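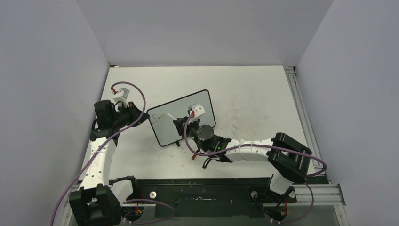
4. Board writing: planner set-up

Do section 3 first (homing, both arms). If Kover isn't showing two green ticks in the status bar, stop and go back.

4.1 Load the stroke file

1. Open Kover, Tasks tab, New from strokes.
2. Pick the .stk file. Short words only for a first run, three or four letters.
3. Set Pen arm to Right. Set Idle arm to Left, Hold.
4. Save. The name can't have spaces in it, Kover drops everything after the first one and doesnt warn you.

Note: Hold keeps the left arm powered and still. Park sends it home, and the path home can go over the board. Use Hold.

4.2 Find the board

1. Switch to the Ater view. Board should come up with a blue outline.
2. Outline jumping about? Raise Smoothing to 5. Don't go higher, it lags.
3. Check the tilt reading. Up to 29 degrees is fine. Over that, the planner still runs but the last letter comes out squashed.
4. Press Lock board. From here on do not nudge the board, the table or the stand leg. If you do, unlock and start 4.2 again.

Caution: Ater finds the board by its dark border. A sleeve or a cable lying across a corner will shift the outline and the pen will go in at the wrong depth.

4.3 Pen offset

1. Marker in the right gripper, cap off, tip clear of the board.
2. Tools > Pen > Touch off. Arm comes down slowly and stops at contact.
3. Read the force value. Between 22 and 26 is good. Lower and you get gaps in the strokes, higher and the tip splays.
4. Accept. Kover writes the offset to the task file, not to the arm, so a new task needs a new touch off.

Note: new marker = new touch off. Same marker pushed back in the fingers, also new touch off.

4.4 Run

1. Dry run first (Lift 5 mm box ticked). Watch the elbow on the long reaches.
2. Check slack on both wrist cables. The planner knows nothing about cables.
3. Untick Lift, speed to Low, press Run.
4. Stop key is the space bar. Only works if the Kover window has focus, so keep the hardware stop within reach aswell.

If it goes wrong

Letters thin or wobbly: force too low, or the Rizk filter is off. Settings > Control > Rizk > On.
"No plan found": board too far over to the left. Move it in, redo 4.2.
"Arm conflict": left gripper is inside the keep-out zone. Jog it up and away, Hold again.
Steleck log fills up with timeout lines: restart the Steleck service, then Kover, in that order.

Wipe the board before the next run. Old strokes don't bother the planner but they do confuse the stroke checker, see 5.2.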